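Brodgate Fragrance Circle
Minutes of the October members' meeting

Start: 7:10 p.m.
Chair: Selma Trajkovski
Minutes: Brijesh Awasthi
Apologies: received from two members by email before the meeting.

1. Minutes of the last meeting
Approved with one correction. Under item 4, "vetiver accord" should read "vetiver acetate." Brijesh will fix the copy on the website.

2. Money
The balance stands at $674 after the room fee and the order of blotter strips. Dues are still owed by several members. Selma will send a reminder and asked that people pay by bank transfer, as the last batch of checks took weeks to clear.

Mr. Đorđević asked whether the Circle could pay for his return postage on the August samples. Selma said the rule has always been that senders pay their own way. He asked that his objection be noted.

3. Split of the Silano oil
The group bottle of Silano rose and musk oil has come in. It holds 70 ml. After some discussion it was agreed to split it into 1 ml and 2 ml vials, with the first choice of sizes going to members who paid before the order was placed. Anything left over goes into the sample library.

Several members had tried the tester. Views were mixed. Brijesh found the opening very sweet, with the geranium coming up after an hour or so. Selma got mostly wood and a little smoke on skin, and almost none of that on paper. One member said it was gone from her wrist by lunch. Another still had it on a scarf the next morning and would not mind less of it.

Agreed: order again only if ten people sign up in advance.

4. Sample library
The library now lists 441 entries. Brijesh has finished checking the citrus and floral boxes. The woody and oriental boxes are still to do. Some older labels have faded and will need to be matched against the spreadsheet by lot number.

Two vials had leaked into the box lining. Both were oils in plastic-capped vials. From now on oils go in glass with a rollerball or a screw top - no exceptions for small amounts.

Members are reminded that loans are for one month. The sandalwood set has been out since spring. Whoever has it, please bring it back.

5. Blind smelling evening
The theme for the next one is oud and oud-style blends. Format as before: numbered strips, no talking until all sheets are in, then open discussion. Selma will prepare the strips at home and bring them in sealed envelopes.

It was asked that people come without scent on, including strong hand cream. Coffee beans will not be put out this time. Most members felt they did not help and the smell hung over the table.

Action: Selma to choose eight fragrances and send Brijesh the key.

6. Swap table
The Sasier discovery sets were popular last time and ran out early. Limit of one per member until the break, then open to all. Bottles on the swap table must be at least half full and must have their original sprayer. Decants need the name, house and date of filling on the label.

Mr. Đorđević offered a boxed attar gift set for the raffle. Accepted with thanks. Tickets will be $2 each.
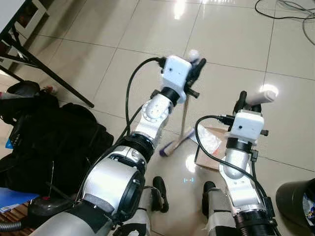

7. Other business
The website contact form has been sending messages to an old address. Brijesh has changed it and answered the backlog of 40 messages, most of them spam.

A new member asked how to store oils at home. Advice from the table was a closed drawer away from the radiator, caps tight, and no bathroom shelves.

Meeting closed at 8:50 p.m.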